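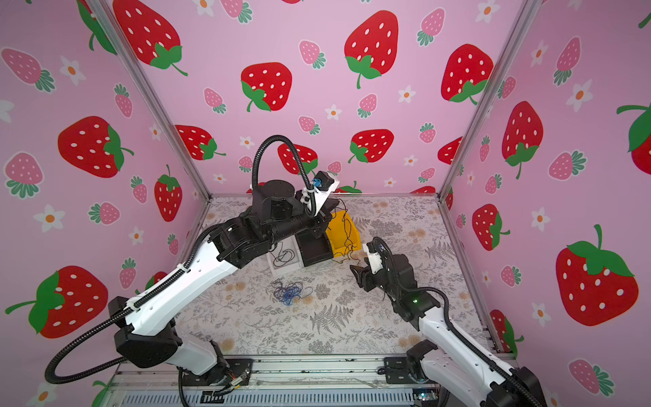 La pince gauche ne serre plus après un arrêt de sécurité

Silvia Halás
26 février 2018
Bonjour à tous. Sur notre poste à deux bras, nous trions des câbles vers des bacs. Depuis vendredi, le bras gauche s'arrête avec le code 444 quand il descend. Après le réarmement, il bouge, mais la pince reste ouverte. Le bras droit n'a pas ce défaut. Est-ce que je dois refaire le zéro ?

Domstead
Le 444 chez nous, c'était le câble de la pince, trop tendu au poignet. Coupez le courant avant de toucher, puis donnez-lui environ 2 cm de mou.

Mac Suibhne
Pareil ici, jamais compris. J'ai redémarré.

Clulier
Ne refaites pas le zéro tout de suite. Regardez d'abord le connecteur côté pince.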